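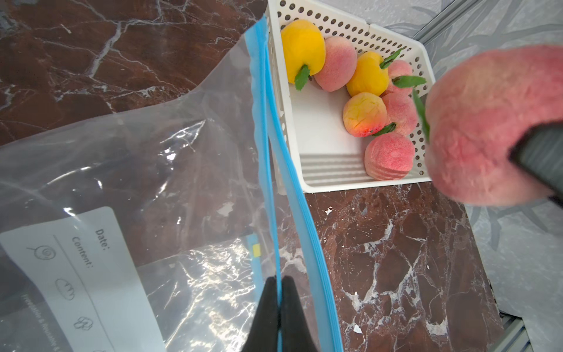 Who decides what goes into a collection of lectures when the lecturer has died?

The editors decide, with the written consent of whoever holds the rights. For the collected seminars of the film theorist Isamu Yokoyama, that meant Sharon Kirui and Kenta Nagano choosing the texts, and Yokoyama's sister signing off on the final list.

Kirui teaches media studies at Hurnberg and has edited two earlier titles for Dalsgaard, the small open access press that will put out the Yokoyama book in June. She knew the seminars first as a student. Yokoyama taught for most of his career in Narkau and published very little, apart from a short book on newsreels and a handful of reviews. What he left was talk. There were 74 cassettes, most of them recorded by students, and a box of typed handouts with his corrections in pencil.

"People had been passing around photocopied transcripts for years," Kirui said. "Some were good and some were somebody's notes with his name put on top. I had cited one of the bad ones in my thesis, so I had a personal interest in sorting it out."

Of the 74 tapes, 71 could be played. Nagano, who did most of the listening, said the remaining three were sent to a specialist in Femport and came back with nothing usable on them. He transcribed in the evenings over two winters. The sound was poor on many of them, and Yokoyama had a habit of walking away from the microphone to write on the board.

"You'd get the start of an argument and then chalk," Nagano said. "Then he'd come back and say 'as you see', and of course I didn't. On a few of those we had a student's notebook for the same day and could fill in the diagram. Where we couldn't, there's a bracket in the text that says so."

The two editors disagreed at first about how much to tidy. Nagano wanted the hesitations and repetitions kept. Kirui wanted something a second-year student could read on a bus. They settled on light editing - false starts removed, sentences finished where the ending was plain - and agreed to put the unedited transcripts online beside the book. Readers who want to check a passage will be able to do it.

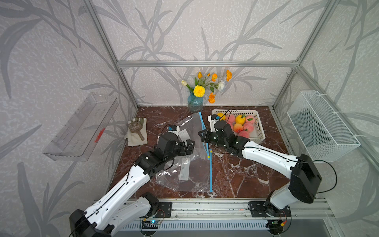 The translation was a separate question. Yokoyama lectured in Japanese for the first part of his career and in English after that, and his vocabulary shifted between the two. A word he used in the early seminars for the mood of an audience turns up later as "weather", then as "temper", and in the last seminars he drops it altogether. Tetsuya Iwasaki, who translated the early material, kept a running list of these and sent it to the editors every month.

"I wanted one English word all the way through, and I was wrong," Iwasaki said. "He was changing his mind. If I smooth it over, the reader thinks he had a theory from the beginning."

The list is printed at the back of the book as a glossary. Kirui said it caused more arguments than anything else in the volume, including the title, which went through five versions before the press asked them to stop. The one they have is The Audience Is Late, a phrase from the second seminar.

There are 7 chapters. The first two cover newsreels and public opinion and will be familiar to anyone who has read the photocopies. The middle chapters are on television, mainly the evening news and the weather report, and none of that material has been in print before. The last chapter is a seminar on crowds that breaks off when the tape ends. The editors considered moving it to an appendix and left it where it was.

Asked whether the book has anything to say to people who study online video, Kirui was cautious. "He didn't write about it and I don't want to pretend he did. I use the television chapters in my first-year course and the students make the connection on their own, or they argue with it. A few of them think he's far too hard on the newsreaders."

Dalsgaard will release the book as a free PDF and as a print-on-demand paperback. Kirui had hoped for colour plates, but the stills Yokoyama showed in class came from several archives and the permissions for two of them never arrived. The book has black and white reproductions of the handouts instead, pencil marks included.

A launch is planned at Hurnberg, with Iwasaki joining by video. Yoshinori Shibata, who made many of the tapes as a graduate student, has been asked to speak and has agreed on the condition that he can bring his recorder.

Nagano is now working on the index.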